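Okay, thread time. I've decided to sort out my folding situation, and you're all coming with me.

Background for new people: I have been doing laundry as an adult for a long while now and my linen shelf still looks like it was loaded from across the room. May 19, 2026, the day I fix it.

Rule one, stolen from my aunt: clear the whole table before a single thing gets folded. No mail, no mugs, no "I'll just push this over." White top, wood strip along the edge, go.

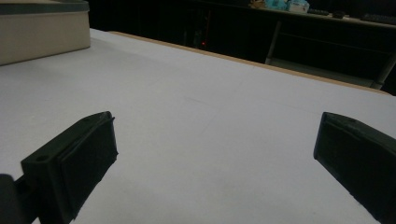 Kerubo Massawe: ok but why a table at all, I do everything on the bed and it's fine

Kerubo, I did the bed for years! The bed sags, the corners slide, and then I'm tired and the pile sleeps next to me. Table wins. Also my back is so much happier standing up.

Next: whites first. They show every crease, so I want them done while I still have patience. I give myself 40 minutes for the whole load and I put a podcast on.

Do not smooth things out with your palm while they're still in a lump (I did this forever). Grab, shake hard, lay flat, then smooth. The soft fuzzy stuff really holds on to its wrinkles.
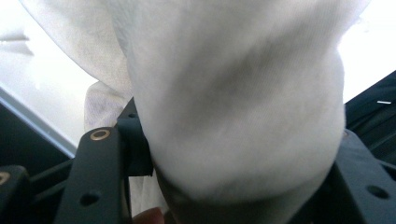

Once it's flat I go in thirds the long way, then in half, then in half again. Fold facing out on the shelf – you can pull one without wrecking the stack.

If a piece won't behave after 3 tries it goes in the rag bag. Life is short and I own too many of them anyway.

Someone asked about dryer sheets. I quit using them on anything that's supposed to soak up water. Half a cup of vinegar in the rinse, and no, it doesn't smell afterward.

Colors tomorrow. Fitted sheets when I'm feeling brave – send me your methods, I've tried Zuleica's twice and ended up with a ball both times.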